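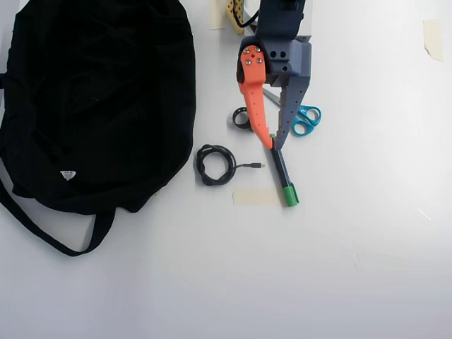 Can you wash a backpack in the machine?

Most fabric backpacks are better washed by hand in a bath or large sink. The drum rubs at the coating inside the cloth, and buckles can crack against the door glass. If the care label gives a machine setting you can follow it, but the hand method below works for nearly all of them.

What you need

A bath, a deep sink or a large plastic tub
Liquid soap or mild hand-wash detergent, 40 ml for a full-sized bag
A soft nail brush and an old toothbrush
Two towels you don't mind using
Somewhere to hang the bag

Don't use fabric softener or bleach. Softener leaves a film that spoils water-repellent cloth, and bleach will take the colour out of the stitching before it shifts a stain.

Before you start

Look for the care label. It is usually sewn into a side seam inside the main pocket, often low down where you have to feel for it. If it says sponge clean only, stop at the spot cleaning stage and leave out the soak. Leather trim, waxed cotton and bags with a stiff cardboard base all fall into this group.

Empty every pocket, including the flat one against the back. Turn the bag upside down, open all the zips and shake it hard outdoors. Then run the narrow nozzle of the vacuum cleaner along the bottom seams. Sand and biscuit crumbs turn to paste once they get wet and are much harder to remove.

Take off anything that unclips. Some hip belts and chest straps come away completely, and some bags have a frame sheet or foam pad that slides out through a slot behind the laptop sleeve. Make a note of how the straps were threaded, as ladder-lock buckles are easy to put back the wrong way round.

Spot cleaning

Wet the stained patch with lukewarm water, put a drop of soap on the brush and work in small circles. Leave it for ten minutes and wipe with a clean damp cloth.

Ink: dab with a little surgical spirit on cotton wool, after testing it on a hidden bit of the cloth.
Grease: neat washing-up liquid, left for half an hour.
Mud: let it dry completely and brush it off before any water goes near it.
Chewing gum: hold a bag of ice against it until it goes brittle, then scrape with a blunt knife.

The soak

Fill the bath with enough lukewarm water to cover the bag and stir the detergent in. Push the bag under with all the pockets open and hold it down until the air has come out. Leave it for half an hour. An Hemmin rucksack I bought second-hand needed two soaks and a third lot of clean water, so don't worry if the first bath looks like tea.

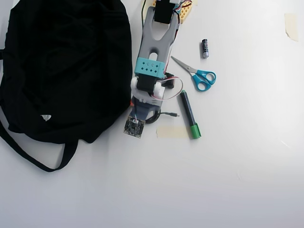

Straps and back panels hold more sweat than the rest of the bag and need most of the scrubbing. Lay each strap flat against the side of the bath and brush along its length, first one face and then the other, paying attention to the part that sits on the shoulder. Long webbing tails get missed because they float out of the way. On a bag like the black one in the photo, with a long strap looping out from the lower part, work along the whole loop from end to end. Go gently over a small white logo patch like the one on that bag. Use the toothbrush there with hardly any soap, and don't pick at the edges.

Rinsing

Let the dirty water out and rinse with the shower head until no more suds come through. Padding holds on to soap, so press it with both hands and rinse again. Leftover soap dries stiff and can make your shoulders itch.

Drying

Don't wring the bag. Roll it in a towel and kneel on it, then repeat with the second towel. Hang it upside down with the zips open, out of strong sun and well away from radiators. Allow two days for a padded bag, longer in damp weather. Ketsara Chaimongkol, who used to mend bags on Gidby market, told me to stuff the shoulder straps' side of the bag with a dry pillowcase overnight, and I still do it.

Tumble dryers are out. The heat can lift the inner coating, which then comes off in flakes over everything you carry.

Smells that won't go

Sprinkle 300 g of bicarbonate of soda inside the dry bag, close it and leave it overnight. Vacuum it out the next day. If the smell is mildew, sponge the inside with one part white vinegar to four parts water, then rinse and dry as before.

Run a candle stub along any zips that have gone stiff and open and close them a few times. Check that the seams inside are fully dry before you put the bag away.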